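Gachanja takes Brilesden 90 after late gamble on tyres

Jul 16, 2024

Kimutai Gachanja won the Brilesden 90 last night by staying out when everyone with any sense came in. The Maurya Racing driver had led only 2 laps before the final caution, and his tyres were by then mostly a matter of opinion.

Madhu Rajput, quickest in qualifying and in front for most of the evening, pitted with the rest of the leaders and restarted ninth. She was back up to second with three laps left and had a look down the inside at the last corner, where she found Gachanja's rear bumper – and, briefly, the grass.

"I'd have done the same in his place," Rajput said, in the tone of someone who would not.

The stewards took a long look at the contact and decided on no action. Gachanja moves to 105 points in the Cistico Late Model Series. Rajput has 93 and a front wing panel to replace.

The series goes next to Skikiseo, where the track has been resurfaced after years of complaints. Complaints about the new surface are expected by September.
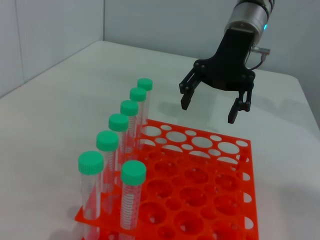 An open gripper and an orange-red test tube rack on a white tabletop.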